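Communiqué de presse — pour diffusion immédiate

Plallum passe à la barquette en pulpe moulée, et je suis ravie de vous raconter ça

Ça fait des mois que j'en parle à tout le monde, y compris à des gens qui ne m'avaient rien demandé, alors voilà : à partir d'août, toutes les commandes Plallum partiront dans un nouvel emballage. Une boîte en carton brun, basse, plus large que haute, et à l'intérieur une barquette ovale en pulpe moulée beige clair. Pas de film, pas de mousse, pas de chips de calage qui finissent sous le canapé (j'en retrouve encore chez moi) !

Nous avons dessiné la barquette avec l'atelier Gindov, et il a fallu 4 versions avant de tomber d'accord. La première était jolie mais trop plate, la deuxième se coinçait dans les coins de la boîte, et la troisième, je préfère l'oublier. La dernière a un rebord relevé sur tout le tour et un creux peu profond au milieu, juste de quoi poser nos savons et nos petites brosses sans qu'ils se promènent pendant le transport.
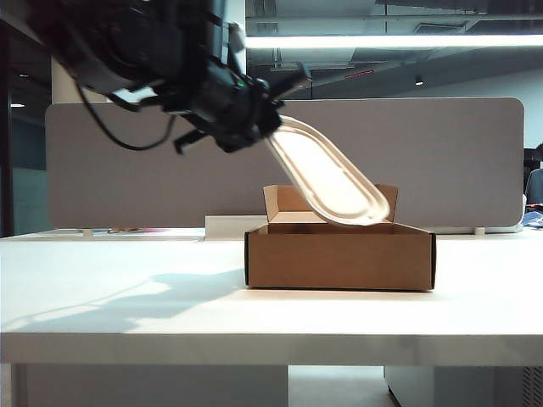 Pour la mise en boîte, on s'est vite rendu compte que tout se joue dans l'angle. À plat, la barquette accroche les rabats ; inclinée, un bout d'abord, elle descend toute seule ou presque. On a refait le geste des dizaines de fois, boîte ouverte, couvercle relevé vers l'arrière, avant d'écrire la moindre consigne pour notre atelier d'Ocampo.

Côté chiffres, la première série compte 2000 boîtes, dont 1449 sont déjà réservées par nos boutiques partenaires. Le reste sera pour la vente en ligne — et je vous préviens, il n'y en aura pas pour tout le monde au début. La gamme Dradis, elle, garde son ancien format encore un peu, le temps d'écouler le stock. Je ne me voyais pas jeter des cartons neufs pour faire joli.

Les journalistes et les boutiques qui veulent un exemplaire vide, pour voir et pour toucher, peuvent nous écrire au service presse de Plallum. On répond le matin, en général avant le deuxième café.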